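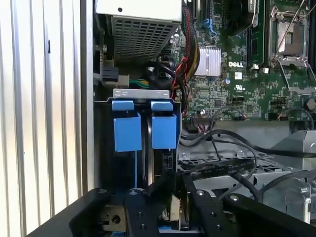

Two hard drives side by side in the drive cage of a Dell tower.

June 7, 2023

I have kept a food log since March, and the first thing it showed me is that I did not know what a serving of fiber looked like. I knew the word. I knew it was on the label under carbohydrates. I could not have said within a factor of two how much of it I ate on a normal day.

The target I set was 30 grams a day. My intake for the first week averaged 16. I had assumed it would be higher, given that I buy the brown version of most things, but the brown version of most things is not as different as the packaging suggests. A slice of the wheat bread I had been eating for years has one gram per slice. The first ingredient is enriched flour. The color comes partly from molasses.

The log is a plain spreadsheet. Columns are date, food, weight in grams, fiber per 100 grams, and a computed total. I tried two phone apps before this and dropped both. Buline has a large food list, but much of it is entered by users, and I found four entries for cooked lentils with four different fiber values. One of them was clearly for dry lentils. Plomero was better on data and worse on entry speed — seven taps to add an apple. A spreadsheet with a lookup table of the foods I eat most takes one line and a weight.

The dry versus cooked problem deserves a paragraph of its own. Legumes and grains take on a lot of water in the pot, so the figure per 100 grams drops by more than half between the bag and the plate. If you weigh dry and look up cooked, your total comes out too low. If you weigh cooked and look up dry, you will think you are doing very well. I made the second mistake for nine days. I now weigh everything dry, write the dry weight on a strip of tape on the container, and divide by the number of portions.

What changed the number was a short list of foods. Steel-cut oats at breakfast in place of cereal. A half cup of black beans or lentils at lunch, every day, with no exceptions for days when I did not feel like it. Pears instead of bananas. A rye crispbread from Zawadzka that lists its fiber honestly and tastes like a roof shingle for the first three days and fine after that. Popcorn in the evening, made in a pot with a little oil. I did not remove anything from my diet on purpose. Cereal and the old bread fell out by themselves.

I went up by five grams a week. The first time I tried this, some years ago, I went from low to high over a weekend and was uncomfortable enough to quit. Slow is better. Water matters too, and I added a column for it, which I fill in badly.

Kacper Czarnecka, who I have traded recipes with for a long time, asked why I did not just take a supplement. I did try one, Lilavus, a psyllium powder, for two weeks. It does what it says. It has to be drunk quickly after stirring or it sets up like wallpaper paste, and it replaces none of the other things that come with beans and oats. I still have half the tub and use it when I travel.

Some numbers from the log, for people who like them. As of this morning it has 1659 rows. I have met the target on 81 days. The misses are mostly weekends and mostly dinners out, where I have to guess at weights and tend to guess low. I do not try to correct for that. A log with consistent errors is still useful for seeing direction, and direction is what I wanted from it.

I have not noticed anything dramatic. I am less hungry at four in the afternoon. I spend less on snacks. My weight is within a pound of where it was. I have blood work scheduled and will post the lipid panel next to the old one, but I would caution against reading much into it. It is one person with no control, and I also started walking to work when the weather turned.

Two changes to the sheet are next. The first is a split between soluble and insoluble fiber, which depends on finding a source that lists both for more than a handful of foods. If you know of one, leave it in the comments. The second is a recipe tab, so that a pot of soup can be entered once and logged by the bowl. I have the formula working for chili and it breaks on anything with a subrecipe, such as stock.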